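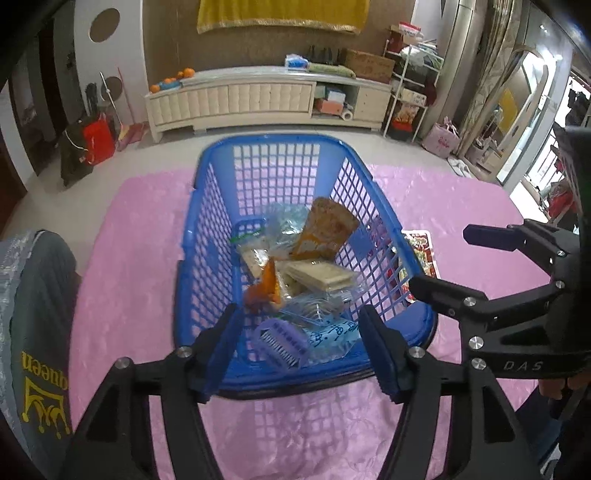
## 6. Working alongside the packing cell

Applies to the Vuston sorting line at Riihimäki and to the small-goods cells at Hitolari. Revised Tuesday, April 28, 2020. It replaces the old section 6, which was written by Gerno's sales office and described a workplace none of us recognised.

The old text promised that the cell would "free staff for more rewarding tasks". In the first months it freed staff to stand beside it and pick up dropped packets. Things have improved, but please read the steps below with the real machine in mind. The brochure is of no use on shift.

### 6.1 Before you teach a new item

The cell learns its grips from people using the hand-held grippers. If the person rushes, the cell learns to rush. If the person squeezes a biscuit packet until it crackles, the cell will squeeze every biscuit packet that way until somebody deletes the session.

1. Check that your name is on the teaching rota for the shift. Teaching is paid as teaching. It is not to be fitted in between picking rounds.
2. Take both grippers from the charging shelf and open and close each one fully. If either sticks, hang a red tag on it and take another.
3. Look at the blue pads on the inner side of the fingers. Replace a pad that is torn, shiny or lifting at a corner.
4. Put the basket on a soft, flat surface with free space on all sides.
5. Fill the basket with mixed goods. Clear wrappers, crinkly packets and stiff items such as a comb or brush should go in together, as they do in real orders.

**Note.** Gerno's guide says to teach one type of item at a time. We tried it. The cell did well on its own and badly as soon as a clear bag lay on top of another clear bag, and on our orders that happens all day.

### 6.2 Teaching a grip

1. Start with both grippers outside the basket and the fingers open.
2. Bring one gripper in over the rim. Do not rest it on the rim while you think.
3. Close on the sealed edge of a packet where there is one. Avoid the middle of anything that crumbles.
4. Lift straight up, pause, then move sideways.
5. Set the item down and open the fingers fully before you pull away.
6. If you drop something, leave it and carry on to the next item. Mark the drop on the sheet when the session ends.
7. Stop after 29 items, even if you feel fine. Change hands or change person.

**Caution.** Keep your free fingers away from the linkage arms. They pinch, and the pinch is worse than it looks.

**Caution.** Do not lean over the basket to see better. Move the basket, or raise the table.

### 6.3 Running the cell with people nearby

1. Walk round the cell before starting it. Pick up loose packets, bags and straps from the floor.
2. Tell anyone working at the next bench that it is about to move. The warning tone is too quiet when the dock door is open.
3. Press START once. The arm takes 13 seconds to find its zero position. Pressing again makes it begin over.
4. Stay for the first full basket.
5. When the cell stops and shows CHECK ITEM, press HOLD, wait for the steady light, and only then reach in.

It will stop often on see-through bags. The supplier calls these stops "assists" and leaves them out of its uptime figure. We write them down, every one, in the column headed Stops. Please don't switch to the supplier's word on our sheets. If an afternoon contained a lot of stops, the sheet should say so.

### 6.4 Staffing

The cell needs 2 trained people within reach while it runs. One person may not look after it alone, and one person may not look after it as well as a full packing bench. This was agreed at both sites and still gets forgotten when somebody is off sick.

- If you are the only trained person present, leave the cell off and pack by hand.
- Your hand-packing rate on a day spent teaching is not compared with anyone else's.
- Teaching recordings are for the cell. They may not be used to judge how fast or how neatly you work. If you hear of that happening, report it to your shop steward.
- Nobody has to teach. Saying no does not move you down the rota.

Management expects the cell to pack faster than the bench by July. It may do so on boxed goods. On soft packets, the bench is still ahead at both sites, and the targets on the wall should be read with that in mind.

### 6.5 At the end of the shift

1. Press HOLD, then OFF. Wait for the arm to fold.
2. Wipe the pads with a damp cloth. No solvent.
3. Return both grippers to the charging shelf with the fingers open.
4. Throw away goods that have been used for teaching if the wrapper is split. Do not put them back into stock.
5. Fill in the Stops and Drops columns and sign the sheet.

For replacement pads and finger screws, see section 9. Ordering through the Gerno portal is slow, so the Hitolari store keeps spares.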